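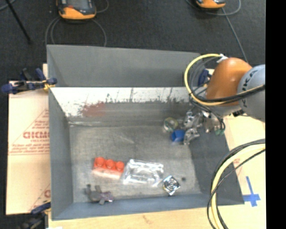 Henk Jansen wrote to ask if he could skip the sorting and tip a whole tub of secondhand bricks straight into the wash bag. Please don't, Henk! Sorting is half the fun, and it keeps the parts that hate water well away from it.

Section 6. Your first wash

This section takes you from a tub of dusty secondhand bricks to a clean batch ready for building. You will need the Brevis wash bag, the drying tray, the soft brush and a bucket or large bowl. Have a towel handy too – a full bag carries a surprising amount of water.

Sorting

1. Tip out a small heap on an old sheet. A heap you can cover with both hands is a good size to work from.

2. Pull out anything with a motor, light, battery box, wire or metal axle. These are never washed. Wipe them with a barely damp cloth and set them aside.

3. Pull out stickered parts, printed parts, cloth sails and capes, string and rubber tires. Put stickered and printed parts in one dish and the rest in another. You will come back to them under "Delicate parts."

4. Separate any bricks that are stuck together. Use the flat end of the Verhoeven wedge, supplied in the lid pocket. Work it in at a corner and rock it gently.

Caution: Never use a knife or your teeth on stuck plates. Teeth leave marks, and every secondhand batch has a few bricks to prove it.

5. Fill the bag to the printed line and close the zipper all the way. Tuck the pull under its flap.

Note: Small parts go in the inner pouch. Do fill the pouch first, or you'll be fishing about for it under all the big pieces.

Washing

1. Fill the bucket with lukewarm water. If it feels hot to your hand, let it cool.

2. Add 2 capfuls of Borusico cleaner, or a small squirt of plain dish soap.

3. Lower the bag in and swish it for a minute. Now comes the satisfying bit: watch the color of that water!

4. Leave it to soak for nearly 2 hours. Give it another swish whenever you walk past.

5. Lift the bag out, let it drain, and rinse it in fresh water until the suds are gone.

6. Open the bag and check a handful. Grime likes to settle around the studs and inside the tubes, so go over these spots with the brush. Very dirty batches can have a second soak.

Caution: Do not add bleach to the cleaner. Do not put the bag in a tumble dryer. Keep children away from the bucket when you are out of the room.

Drying

1. Spread the bricks on the tray in a single layer, studs up.

2. After an hour, shake the tray and turn the bricks over. Water hides in the tubes.

3. Leave them overnight in an airy spot, away from heaters and direct sun. Clear parts may dry with spots – a quick rub with a soft cloth brings them up beautifully.

Delicate parts

Wipe stickered and printed parts by hand with a damp cloth, working from the middle of the sticker outward. Cloth pieces can be rinsed in cool water and laid flat. Tires are tougher than they look and can be brushed with soapy water once they are off their wheels.

If a sticker is already lifting, leave it dry and turn to Section 7 for regluing and replacement.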